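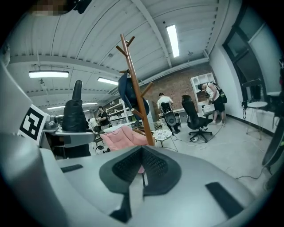 Issue 17, page 9

The Coat Stand

I was only supposed to be in Dosirstead for the week, minding the upstairs floor while they found somebody permanent, and on my first morning I hung my jacket on the wooden coat stand and it leaned at me. I don't mean it fell over. It tipped its head a bit, like my gran when she thinks you've said something daft but wants to hear the rest.

"Don't use the top hooks," said Benito Bravo, going past with two mugs.

There was already something on one of the top hooks, a navy thing, hanging down the side as if it had been there since the building went up. I asked whose it was. Benito said it was Kourkoulas's.

"And where's Kourkoulas?"

"Gone to Ismont," he said, and went off to drink both mugs, as far as I could tell.

Well, you can't tell me a thing like that and expect me to get on with my work! It's a huge room, that one, all white ridged ceiling and pipes, with strip lights marching off to the far end, and sounds carry in it. By lunchtime I had heard four different versions. Kourkoulas had married into money. Kourkoulas owed the Jomeo people 3000 and had gone out by the back stairs. Kourkoulas was a woman, then a man, then (this was from the lad who did the post) possibly a sort of nickname for a dog.

I ate my sandwich at the little round white table beside the stand, the one with the pattern on top, and had a good think. The pink cushion was next to me. It was soft and quilted and far too nice for an office, and I'd been told not to use that either.

About four o'clock the place went quiet and I did what anybody would have done. I put my hand in the pocket.

A bus ticket, a mint, and a bit of paper folded small. It said: If you're reading this you're nosy, so you'll do. Water the fern on the landing. The cushion is for whoever's had the worst day. Don't let Benito tell you it's his.

I read it twice and put it back, then took it out again and went to look at the landing. There was a fern all right, brown as a kipper. I gave it a whole jug.

When I got back Benito was standing by the coat stand with his arms folded, looking at my jacket, which had somehow got itself on to the hook next to the navy one.

"I told you not the top hooks," he said.

"I know you did."

"Only the last person who used them stayed 153 weeks."

I said I was leaving at the end of this one, I had a train booked and everything. He nodded as though that was very sensible. Then he bent down, picked up the pink cushion, had a proper look at my face and handed it to me.

"What day have you had, then?" he said, and pulled up a chair.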